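Sarkel Folding Clip Hanger, 18 Clips

Item no. SK-18
In stock, ships in 2 business days

The Sarkel is a hanging dryer for small laundry. It holds socks, underwear, baby clothes, dishcloths and hand towels, and it takes up the space of one shirt hanger when folded. Hang it from a shower rod, a closet bar or a hook on the porch.

Overview

The hanger has a rectangular plastic outer rail with two cross rails inside it. Clips hang from loops on the underside of the rails and turn freely, so a pair of socks can face whichever way gives it the most air. A top hook with a locking tab keeps the hanger from lifting off the rod in a breeze.

Most people load the heavy pieces on the outside and the light ones on the inside. If you put all the heavy pieces on one side the hanger will tilt, and things will slide into each other. Spread them out and it hangs close to level.

The clips are the part that gets the most use. Squeeze to open, let go to close. Rubber tips cover the jaws, which helps with marks on knits and keeps slick fabrics from dropping out. Towels can be hung from one clip at a corner, but two clips along the edge will dry them faster. 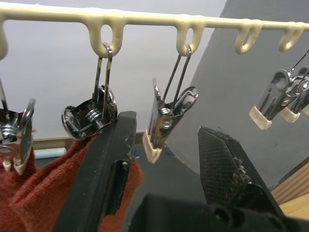
Specifications

Clips: 18
Color: cream
Folds: yes, at center
Top hook: swivel, with locking tab
Maximum load: 6 lb, evenly spread
Use: indoors or covered outdoor areas

Care

Wipe the rails with a damp cloth and mild soap. Do not put the hanger in the dishwasher. If you live near salt water, bring it inside between loads and dry the clips by hand. Leaving any clip hanger in full sun all summer will make the plastic brittle. We suggest taking it down when you are done.

Replacement parts

Clips are sold in packs of 6 and fit the Sarkel and the older Trimska hanger. They do not fit the Firkelon, which uses a wider loop. Top hooks are sold one at a time. Rails are not sold separately.

Shipping and returns

Orders over $100 ship free within the lower 48 states. Unused hangers can be returned within the return period printed on your packing slip. Clip packs can be returned if the bag has not been opened.

Questions about parts go to Tyson Sutherland at the Cloutier Home Goods parts desk. Please have your item number ready. The parts desk is closed the first week of August.

Related items

Firkelon Wall Rack, two arms
Trimska Sock Bag, mesh
Sarkel Replacement Clips, pack of 6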